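Storby Bins: README

Hi, and thanks for grabbing this! Storby Bins is a small set of two-arm manipulation episodes I put together to test one narrow idea — whether a policy that gets told which bin to care about does better than one that has to work it out from pixels. I train with Kova (my own fork, so please don't blame upstream), and the method write-up lives in the Pavstead folder next to this file.

What you get

There are 712 episodes, split into 152 for testing and the rest for training. Each one has joint states for both arms, gripper commands, the camera streams and a one-line instruction. The layout stays the same in the episodes I used for the main result: yellow on the left, red in the middle, cream on the right, arms coming in from both sides. 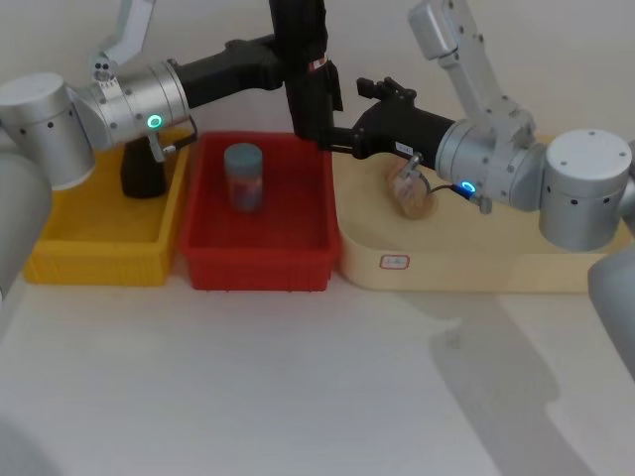

The instructions are short and a bit sloppy on purpose. I typed them the way I'd say them out loud, so you'll find "jar" and "pot" and "little tub" all used for the same sort of thing. I thought about cleaning that up and decided I like it (the language encoder copes just fine!).

The result, quickly

With the bin hint switched on, the policy finished 60 percent of the test episodes. With it off, that dropped to 19 percent, a much bigger gap than I was hoping for. Most of the failures without the hint were the arm heading to the wrong bin, and then both arms sort of waiting on each other.

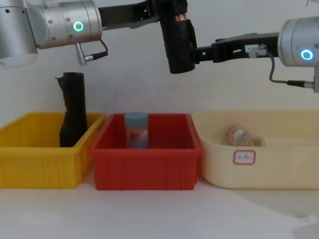
Two arms over the yellow, red and cream bins, with a small jar standing in the red one.

Known problems

See-through containers are still hard. The depth stream gets noisy on them and I haven't masked that out. Gripper commands from the April sessions run a few ticks behind the joint states, so use the shift script in tools before you train on those. Also, the hint is a plain integer — zero, one, two from left to right — and the loader won't complain if you pass it a string. Ask me how I know.

Last updated 28 May 2022.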